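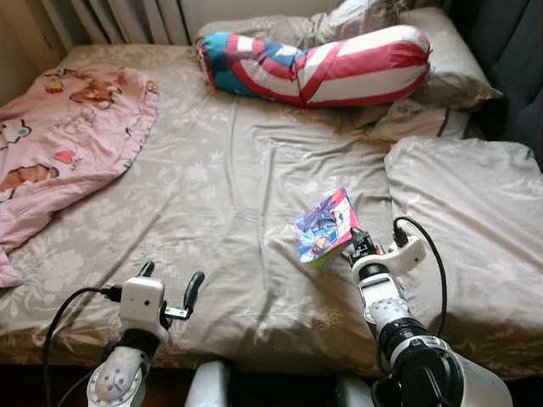

Making the bed, 498 times over
Posted 7/13/23

The operator has been at it since breakfast and would like a coffee. First, though, another bed. "You get a feel for it," she says, flexing her fingers. "By the second week I was reaching for the quilt at home like I had the grippers on. Slow. Elbows out."

She works for Skidar, a small shop that teaches robots housework by remote control. Two handheld leader arms, one headset, one person steering. The machine copies. Every run gets saved, and the good ones go to training.

Good ones — that's the catch. Her team logged 498 runs in June and threw out 76 of them. Why? "Dropped stuff, mostly. Or I hesitated. If I hang there thinking for four seconds, the robot learns to hang there thinking."

Bedrooms are harder than kitchens, she says. A cup stays a cup. A blanket is a differnt shape every time you let go of it. The pillows are bad too, the long round ones worst. "It rolls. You get one end where you want it and the other end wanders off."

And small flat things left on the bed? She laughs at that one. "Cards, comics, anything thin. You can't feel the sheet under you. No touch at all in my setup, I'm going by eye. So you come in low, catch an edge, and hope you haven't got a pinch of sheet with it."

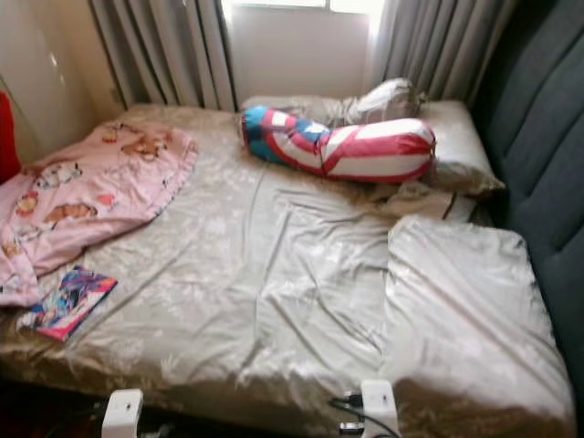

Work in progress on the Skidar bedroom task: pink blanket, striped bolster, and plenty of creases still in the sheet.

Skidar tried guiding the arms by hand first, somebody standing right there pushing them through the motion. Fine for drawers. For a bed it was hopeless — the person's own arms kept blocking the cameras. They switched to remote after 12 days.

A shift is 40 runs, with breaks. Does she get bored? "Sure. Then a corner folds under in some new way and you're awake again."

She wont guess when a robot will do the whole room alone. Smoothing is the next job on her list, both arms pulling at once. "My left is lazy," she says. "So now the robot's left is lazy. We're working on it."

Then the headset goes back on. The coffee can wait.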